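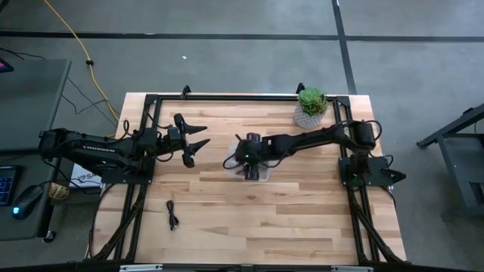 Attachment 1 of 1 – tabletop with the clear container, the short USB cable and the plant

Ticket 1856
Subject: Tabletop finish tacky again, container and cable sticking to wood
Opened: Thursday, March 9, 2023
Opened by: Krisztina Oláh
Assigned to: Ildikó Vida
Site: Ulcombe
Category: Furniture and surfaces
Priority: Normal
Status: Closed

Original report (Krisztina Oláh)

The butcher-block top is tacky again. I noticed it when I picked up the clear plastic container in the middle and it came away with a small peeling noise. Same with the short USB cable. It had been left coiled on the wood overnight and it left a faint dull line where it was lying. The line wiped off mostly, but I can still find it with my fingertip.

The plant pot in the corner also seems to grip a little. I turned it and it felt like turning something on tape.

We had this once before, last July, and it was put down to the warm weather. It isn't warm now. The thermostat says 70 and it has said 70 all winter.

What I have tried so far:
Wiped with a damp cloth. No change.
Wiped with a dry cloth. Picks up lint, no change otherwise.
Left it alone for a day. No change.

Please advise before I use anything stronger on it. I don't want to take the color out of the wood.

Comment 1 (Ildikó Vida)

Thanks, picked this up. A few questions first.

What was the top last finished with, and when? Is the tackiness all over, or only where things have been sitting? And does anything come off on a white paper towel if you rub hard?

Please hold off on solvents for now. Don't use the orange spray from under the sink either. It softens oil finishes and will muddy the result.

Comment 2 (Krisztina Oláh)

Last finished with Clinden board oil, the 16 oz can, two weeks before I opened the ticket. The can is still on the shelf and there is a little left in it. I don't know who put it on.

It is worse toward the middle. The front edge, where people lean, feels normal. The corner with the plant is somewhere in between.

Paper towel test: rubbed hard in the middle and got a pale yellow smear. Rubbed hard on the front edge and got nothing.

Comment 3 (Ildikó Vida)

That points to oil that was put on too thick and never cured. The front edge gets rubbed by sleeves all day, so the extra has been carried off there. In the middle it just sits.

Two things I'd like to rule out first:

1. The plastic. Some soft plastics react with oil finishes, and cable jackets are the usual offenders. A cable left lying in one place can mark a finish even when the finish is fully cured.
2. Water from the plant. If the pot is being watered where it stands, there may be damp under it, which slows down curing and can lift the grain.

Please do the following:

Move the container, the cable and the plant off the wood.
Put the container on a sheet of brown paper and leave it there.
Look at the underside of the pot and at the wood under it.
Tape a square of brown paper to the tackiest part of the top, weigh it down with a book, and check it the next morning.

Let me know what you find on each.

Comment 4 (Krisztina Oláh)

Results:

Underside of the container had a film on it. Washed off with warm water and dish soap. The plastic underneath is fine, no clouding.

Cable jacket is slightly sticky on one side of the loop. I wiped it with a barely damp cloth and kept it well away from the connectors. It is better now but still a bit draggy when I run it through my fingers. The cable works as normal.

Bottom of the pot is dry. Wood under it is dry too, and no dark ring. I asked, and the plant gets watered at the sink and drained before it goes back. It's a succulent so it hardly gets watered anyway.

Brown paper under the book: had a translucent patch the next morning, bigger than my hand. The paper was stuck down at one corner of the patch.

Comment 5 (Ildikó Vida)

Good, that settles it. Water is ruled out. The oil on the paper means there is still free oil in the surface. The cable mark is most likely the same thing – soft finish taking a print from whatever lies on it – though I would keep cables off the wood in any case.

Fix, first attempt. Do this on one section before doing the whole top:

Warm the surface gently with a hair dryer on low. Keep it moving. The wood should feel warm to the palm and no more than that.
Rub along the strips with a clean cotton rag. Use real pressure.
Turn the rag often. When it stops picking up yellow, stop.
Leave the section open to the air overnight with nothing on it.

Lay the used rags out flat outdoors to dry before they go in the trash. Do not ball them up or leave them in a bin. The can says this too, in small print on the back.

Comment 6 (Krisztina Oláh)

Tried on a section in the middle. Took four rags before it came clean. This morning it's clearly better than the part next to it, which still grabs. I would call it dry but not smooth. If I put the container down on it and lift, there's no noise. If I press for a while and lift, there is a very slight pull.

Rags are on the railing outside.

Is there something that would get the last of it? I don't think rubbing more will help.

Comment 7 (Ildikó Vida)

Yes. For the last of it, use mineral spirits on a rag. Window open. Dampen the rag, don't pour anything on the wood. Wipe with the grain, then follow with a dry rag right behind it. It won't take color out of the wood. It may look pale and a bit chalky when it dries, and that is normal. The honey-colored strips will look the flattest and will come back when the top is oiled again.

Before you do that, please check the can for me. I want the line near the bottom that gives the contents. Clamham sold us two different Clinden oils last year and the labels are close to identical. One of them hardens and one doesn't.

Comment 8 (Krisztina Oláh)

Read the back of the can. It says "mineral oil, non-drying." There is nothing on it about curing time. It also says "reapply as needed" and "for cutting boards and utensils."

So it would never have gone hard?

Comment 9 (Ildikó Vida)

Right, it never goes hard. Mineral oil stays liquid. On a cutting board that gets washed every day it's fine. On a tabletop with things standing on it, it creeps up and collects dust, and that is the tackiness. I was wrong in comment 3 about it being slow to cure.

It also explains July. The earlier ticket says "oiled, then sticky, cleared up by itself." It cleared up because the top was being wiped down daily then.

(The rag advice in comment 5 is for the hardening kind, and so is the warning I said I remembered from the can. Mineral oil rags aren't the same hazard. Keep drying them outside anyway, as you'll be using mineral spirits.)

Please go ahead with the mineral spirits on the whole top. Then wait two full days before anything goes back on it. I am ordering the hardening oil from Clamham and will write on the lid what it is for.

Comment 10 (Krisztina Oláh)

Whole top done. Used up all the rags from the cupboard, so those need restocking. The wood came out pale, as you said, and two of the strips look nearly white next to the others. No tackiness anywhere I can find. Brown paper and book test overnight: paper came up clean and dry.

The smell was gone by the next day with the window open.

One small thing. There's a shallow scratch that I hadn't seen before, short, running across the grain. I think it was there already and the oil was hiding it. Do you want it sanded?

Comment 11 (Ildikó Vida)

If it doesn't catch a fingernail, leave it. Oil will hide it again. If it does catch, rub it lightly with the fine pad from the gray box, with the grain, and wipe off the dust.

New oil has arrived. Instructions for this one:

One thin coat. Put it on with a rag, wait fifteen minutes, then wipe off everything that is still wet. Go over it a second time with a dry rag, even if it looks dry. Leave overnight. A second coat the next day the same way, only if the first looks patchy. After that, nothing on the wood for a week if you can manage it. And these rags do go out flat, every one of them.

Comment 12 (Krisztina Oláh)

Scratch doesn't catch. Left it.

First coat on and wiped. Second coat the day after on the middle only, where it looked patchy. Color is back and the pale strips match again. We managed five days before the container had to go back in use. I put it on the wood overnight as a test and it lifted off clean, no noise.

Plant is back in its corner on a cork mat. The cable now hangs on the hook by the door with the others.

Comment 13 (Ildikó Vida)

Thanks. Notes for whoever handles the next one:

Cause: non-drying mineral oil used on a tabletop, applied thick.
Ruled out: water under the pot, damage from the plastic container, room temperature.
Fix: excess removed with dry rags and gentle heat, remainder with mineral spirits, refinished with a hardening oil.
Still open: the old can. It should go to the kitchen for the bread boards. I've asked Gulyás to stop reordering it under the furniture code.

The dull mark from the cable is gone, Krisztina confirmed by phone. Leaving the ticket open one more week in case anything comes back.

Comment 14 (Krisztina Oláh)

Nothing has come back. Old can is in the kitchen. Rags restocked. OK to close.

Status changed to Closed by Ildikó Vida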